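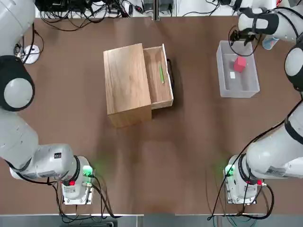

Ridgeway talk – desk drawers, 15 min tops

Open w/ question: who has a drawer they cant shut? Wait for hands.

Small wooden cabinet, one drawer. Clear bin right next to it. Thats the whole kit.

Drawer part way out, not all the way – you want to reach in, not spill it.

Bin = everything you're not sure of. Clear so you can see whats in there. Lid optional.

Loretta Van Dusen story (73 pens). Keep it short!! Went long in April.

Sort order: paper, cords, small stuff. Batteries get there own envelope.

Don't buy dividers first. Say it twice.

Marcus has handouts, back table. 6 extra for late people.

If time – labels, yes or no? Let them argue.

Questions. Then thank Marcus, give back the mic.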